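Most hosting and CDN companies open this page with a map full of glowing dots. We have a map too. It's on the status page, it has six dots on it, and two of those are in the same metro area, so you may want to count them as one. We do.

## What Drallix is

Drallix runs a small content delivery network. We cache your files close to the people asking for them, we answer DNS queries, and we soak up a certain amount of junk traffic before it reaches your server. That's the product. There is no platform and no "fabric."

The company was started by Joaquín Carrasco and Facundo Zapata, who had both spent years buying this kind of service for other people and reading the invoices afterward. Joaquín ran operations for a ticketing site. Facundo did network work for a regional internet provider and still handles our peering himself, mostly by email, sometimes by being stubborn at people in hallways.

## What we don't believe

We don't believe "edge" means much anymore. Some vendors use it for a rack in a big carrier building, some for a box in a closet at the end of a cable run, and some for a region they rent from a larger cloud. When you ask us where a location is, we'll give you the building and the carriers in it.

We are wary of latency charts, including our own. A median tells you how a good day went. We publish the slow end as well, per location, and it isn't always flattering. Our worst site spent most of February sending a chunk of its evening traffic the long way around after a transit provider changed its routes. The numbers from that month are still up.

We also don't think you need us by default. If your visitors are mostly in one city and your pages are light, a decent server with sensible cache headers may do fine. We've told people this on sales calls. A few came back later, most didn't.

## How we run it

Roughly 70 customers use the network today. That's small, and you should weigh it. A small network has less capacity to absorb a large attack, and fewer people awake at four in the morning. On-call is a rotation of 3 engineers, and whoever picks up has access to the routers.

The cache software is called Plikley. We wrote it after giving up on patching something older, a decision Facundo still argues with. It does less than the big names do. It has no scripting language, and purges are by URL or by tag only. If you need to run code at every location, go elsewhere.

Follow is our log tool. It streams requests to your own storage as they happen, and we keep copies for 2 days and then delete them. You can turn the copies off.

Hardware at our eastern sites is installed by Yalçınkaya, a contractor we've used from the start. They label cables properly, which was the whole interview.

## Pricing and contracts

You pay for bandwidth, by the month, at the rate on the pricing page. There's no call-us tier hiding a better one. We don't offer a 100 percent uptime guarantee; the ones we've read mostly promise a small credit on a bill you were unhappy about already. Outages get a written report with times in it.
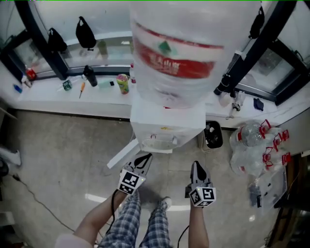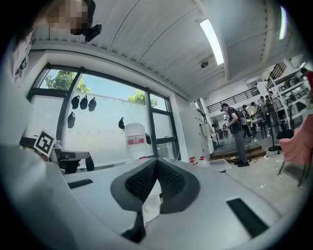
**Do I have to move my DNS to Drallix to use the cache?**

Keep your DNS wherever it is now. You point a CNAME at the hostname we give you, and the rest of your records stay put. The exception is a bare domain with no "www" in front, where your DNS host has to support flattening or an alias record. Check with them before you sign up with us.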